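We use cookies to improve your visit. By staying on this site you agree to our cookie notice. Accept | Manage settings

Is anti-condensation ceiling paint worth the money?

Our bathroom ceiling in Grumeck gets black spots every winter. The decorator wants 300 for two coats of Zetby anti-mould paint and says it'll sort it for good. I wiped it down with bleach in August and they came back. Humidity reads 82 after a shower. Does this paint do anything, or is it ordinary emulsion with a nicer tin?

Posted by dampandcross, January 19, 2021

mortarboard70

I'd want to see "for good" in writing. The fungicide in these paints slows the spots down, then it wears off. It does nothing about the steam. Hold a single sheet of loo roll up to your fan – if it drops, the fan is your trouble and you can keep most of that 300. Ours was blowing into the loft because the duct had come off.

Wash the spots with a proper mould cleaner, let it dry fully, then paint. Ordinary bathroom paint did us fine, though I only painted the one room, so make of that what you will.

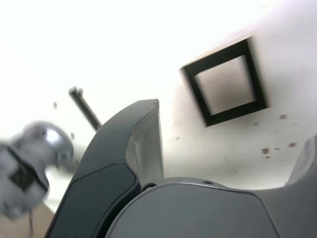

Pálfi

Get the Zetby, its brilliant. Used it at my mum's, no spots at all. Only been up 10 weeks mind.

gritstone_lil

Ten weeks is no test. I had a Jestport flat with the same paint and the spots were back by the second winter. What helped was leaving the fan on for longer after showers and keeping the door shut while it ran. The meter settled near 70 instead of sitting in the eighties. I'd also ask what's above that ceiling – if the loft insulation stops short of the eaves, you'll get a cold strip and no tin of anything will fix it.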